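Ticket 1049: Break room dishwasher stops mid-cycle, Lerkby office, second floor
Opened by: Malsha Matubbar
Assigned to: Gonçalo Figueiredo
Status: Resolved (pending smell)

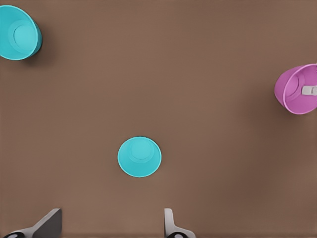
Attachment 1: two teal bowls and a pink mug

Malsha, 8:40 am
Dishwasher quits partway through and blinks at us. Door stays locked until it gets over whatever is bothering it. Everything inside comes out with a fine gray grit on it. I have tried turning it off and on, and also speaking to it firmly.

Gonçalo, 9:15 am
Thanks. Which light is blinking, and how many times before it pauses?

Malsha, 9:22 am
The one with the little faucet on it. Six blinks, pause, six blinks. Ferdinand says it was five but Ferdinand was eating.

Gonçalo, 9:50 am
Six is "not draining" according to the manual, which I found taped inside the wrong cabinet. Please pull the bottom rack and check the filter. It twists out to the left.

Malsha, 10:31 am
There is a filter?

Gonçalo, 10:33 am
There is a filter.

Malsha, 11:05 am
Filter removed. Contents: rice, a bread tag, most of a label from a jar of pickles, and something Vasiliki has asked me not to describe in writing. Rinsed it and put it back. Ran the quick cycle. Six blinks.

Gonçalo, 1:20 pm
Came up to look. Drain hose was pinched flat behind the unit, probably from when the fridge got moved in March. Pulled the machine out, straightened the hose, clipped it up high under the counter. Quick cycle finished. Long cycle still running as I type.

Gonçalo, 3:10 pm
Long cycle finished, no blinks, no grit. Filter should be rinsed every 2 weeks. I put a note on the door.

Afroza Selvanayagam, 3:26 pm
Reopening. The note fell off and now it smells like a pond.

Gonçalo, 3:41 pm
That's the old water out of the hose. Run it empty once on the hottest setting with a cup of white vinegar on the top rack. Note reattached with better tape.

Afroza, 4:55 pm
Now it smells like a pond with salad dressing. Improvement noted. You can close it.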